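The cupboard that rolls: what is a medical cart?

If you visit a hospital ward, you will maybe hear small wheels coming along the corridor. It can be a medical cart, also called a trolley. It is a narrow cupboard with many drawers, and the nurse can push it from bed to bed.

Why does a hospital need it? Think of a ward with 19 patients. If the nurse walks back to the store room for every tablet, she walks very far before lunch. At the hospital in Jornley, one nurse measured her steps and found that the cart saved her some 4000 in one day!

Each drawer has its own job. One is for medicines, another is for bandages, and a deep one can hold bigger things. Everybody on the ward learns the same order, so a hand finds the right box quickly, also at night.

Medicines can be dangerous for a person who does not need them. This is why many carts have a lock and a key. Never open a drawer yourself, even if a box looks like sweets.

Boxes of medicine come in many sizes and colours. The colours help a little, but a nurse always reads the name and the date too.

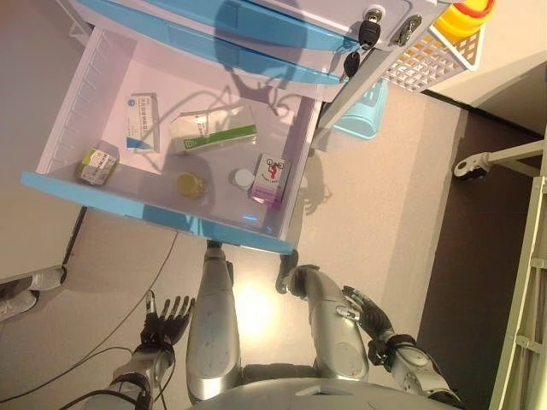 Used needles must never go in an ordinary bin. They go in a strong container, often yellow, which is made so that a needle cannot come through the side. Paper and empty packets go in another bin.

Try it at home: take a shoe box and sort 5 kinds of small things from your desk into it. Close your eyes and ask a friend to name one. Can you find it?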